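November, late, kitchen table

The council voted tonight and I have come home smelling of radiator dust and other people's coats. Three and a half hours in the upper chamber at Leltodbridge, on a chair designed by someone who disliked voters. I went because Linnea said it would be historic. She also said that about the bus shelter.

The matter was the mayor's office and who gets to sit in it. Vilgot Kristiansen came in two years ago promising a lean administration, and he has delivered one in the sense that he leans on a great many people. Eleven advisers when he started, 26 now. There is an adviser for heritage and another for legacy, and when Councilor Dalen asked what separated them, the mayor said it was a question of tense. I wrote that on my hand so I wouldn't lose it.

Linnea had the motion: no new appointments without a vote of the full council, and the existing ones to publish what they do all day. It sounds mild. From the faces on the mayor's side you would have thought she'd proposed selling their children. She was good, though. She's my cousin and I've heard her practice on the dog, so I knew which pauses were coming, but the bit about the parking passes was new and it landed. Old Gachanja laughed out loud and then pretended to have a cough. He votes with the mayor, always has, so we all looked at him for the rest of the evening to see what the cough would do.

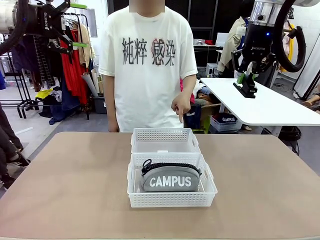 Then the Trolska Road people got up in public comment and spoke about Trolska Road. They do this whatever the agenda says. I have some sympathy, having driven on it, but the man with the folder went well over his time and the clerk kept ringing her little bell at him like she was calling for room service. By then the heating had come on full and the woman beside me had taken off her boots.

Kristiansen spoke last. He does a thing where he lowers his voice so everyone has to bend forward, and then he thanks us for our attention. He said a modern town needs modern advice. He said the salaries were less than people imagined, and did not say what they were. Somebody at the back asked him to, and the clerk rang the bell. He finished with a story about his grandfather and a boat, which I have now heard at a school opening, a funeral and the thing for the fire truck. The boat gets bigger.

The vote was by hand and they had to do it twice, as one hand was either up or scratching an ear. Motion carried by a single vote. Gachanja! He put his arm up halfway, as if hoping it might be taken for someone else's, and when the clerk read his name he looked at the ceiling. The mayor shook Linnea's hand afterward with his teeth showing.

We went to Darnetti after, six of us squashed in the window, and ordered too much. Linnea ate nothing and checked her phone. She thinks he'll simply call the next ones consultants, and I think she's right, and I told her to have some bread. There were 51 people in the public seats tonight by the clerk's sheet. Last month it was me and a man waiting for his wife.

Must call the garage first thing about the noise. Also I seem to have agreed to deliver leaflets up the hill, the whole left side, which is the side with the steps. I don't remember saying yes – I remember nodding while reaching for the olives.

It's past midnight and the quote has nearly washed off my hand, so it's in here now. A question of tense.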